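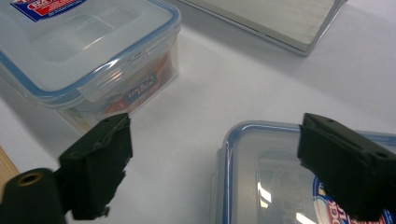

From: Szabolcs Major
To: the list
Subject: Re: Mironton talks - what was agreed?
April

I've read the piece Genus forwarded twice now and I still can't find the agreement in it. I'll put the relevant part here so that people who deleted it don't have to go looking.

> The two foreign ministers met for nearly three hours at Mironton
> and talked through the whole range of questions between the two
> governments, including the border crossing, fishing rights and the
> return of the customs archive. Both sides described the talks as
> frank and warm. A joint paper will follow in due course. I think we
> should take this as a real change of tone and say so in our reply.
> After four years of silence it would be mean-spirited to pick holes.
>
> Would people be content for me to draft something welcoming the
> outcome? I'd like to get it out before the parliamentary recess.

No, I wouldn't be content, and I'd rather pick holes now than explain in the autumn why we welcomed something that didn't exist.

Start with "the whole range of questions". Who says so? The only source I can find is the host ministry's own note, and the visiting side has put out two paragraphs that mention the border crossing and nothing else. No fishing and no archive. If both delegations had come away pleased with progress on three subjects, I'd expect both to name all three. When one lists three and the other lists one, my guess is that the other two were raised by the hosts and politely heard.

Then there was no press conference. I know there often isn't one, and I know the reason given was the visitors' flight. But they had time for the lunch, and for the walk round the harbour, which is where most of the published pictures come from. Ten minutes of questions could have been found if anyone had wanted them.

"Frank and warm" I leave to you. Those of us who were on this list for the last round will remember that the Bakos meeting was "open and constructive", and that the joint paper from that one was also going to follow in due course. I went back through the archive. It took 166 days, it ran to a page and a half, and the one firm promise in it (to reopen the Altel crossing to lorries on weekday mornings) was put off a fortnight later pending a technical review. As far as I know the review is still pending. If someone has seen it, please send it to me, I'd love to be wrong.

On the four years of silence: it wasn't silence. The officials' working group on the crossing has gone on meeting, usually at Bakos, and the consulates never closed. What stopped was ministers being photographed together. I don't say that counts for nothing. People on both sides of the crossing do notice it, and a shopkeeper in Altel will tell you trade picks up for a week whenever there's a handshake on the front page. Only a week, though.

What would persuade me:

A date for the crossing. Any date, even a bad one. The working group settled the staffing question in 2000 and has been re-settling it ever since, so it can't be that nobody knows how many officers are needed.

The same list of subjects from both ministries. They needn't agree on any of them, I just want to see them both admit they were discussed.

Somebody named as responsible for the archive. At present each government says the boxes are held by the other one's national library, and both libraries refer you back to the ministry. I've written to all four and have a nice collection of acknowledgements.

None of that is a lot to ask after a meeting that supposedly changed the tone of everything.

As for our own reply, if we must send one, I'd keep it to a single paragraph. Say we note the meeting, say we look forward to reading the joint paper, and ask when it will be published. I would take out "historic" and I would take out "courageous", both of which were in the draft that went round privately last night (yes, I got a copy, and I'd have preferred to get it on the list like everyone else). The recess doesn't seem to me a reason for hurrying. Nobody in either parliament is waiting to hear from us, and if we say something foolish it'll be quoted back at us long after they've all come back from holiday.

I'm also uneasy about signing in the name of all members. We did that after Bakos and lost people over it, some of whom had spent years on the fishing question and were annoyed, quite rightly, to find themselves welcoming a document that left it out. If Genus wants to send a warm letter, Genus can send one under its own name and I'll say nothing against it.

Could whoever has the visitors' statement in the original please post it? The English version says they "took note of" the proposals on the crossing, and I've seen someone on here turn that into "accepted". Those are very different things and I'd like to see which word was used before we argue any further.

Szabolcs

P.S. The attendance list on the host ministry's site has the deputy minister for fisheries down as present. The visitors' list doesn't have him, or anyone from his opposite number's office. Make of that what you like.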